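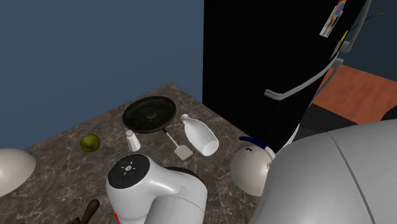
MOSBRIDGE, 10/05/2024 – A robot that puts away the kitchen things after breakfast is still some years away from normal homes, according to a report which the company Alberg published this week.

The company tested its household program, named Risitz, in simulated kitchens. The program received 1484 small tasks, such as picking up an apple, standing a fallen bottle upright or moving a frying pan from the counter to the stove. It finished 71 percent of them without help.

The results were very different from one object to another. Round and firm things caused few problems. Flat things were much harder. A spatula which lies on a smooth counter gives the fingers of the robot very little to hold, and the program often pushed it along the surface before it gave up. Bottles lying on their side rolled away in many attempts.

Longer chores were also a weak point. When the program had to clear a whole counter, one early mistake usually spoiled the rest of the work. Alberg writes that a person would do the same job in 2 minutes, while the program needed nearly 600 seconds in its better attempts.

The report does not claim that success in simulation means success in a real kitchen. Grease, steam and bad light were not part of the test, and neither were children or pets.

Alberg wants to repeat the tasks with a real machine in July, in a test kitchen at its office in Mosbridge. A second trial is planned with the grocery chain Văn, where the robot will put goods back on the shelves after closing time. The company has not given a price or a date of sale.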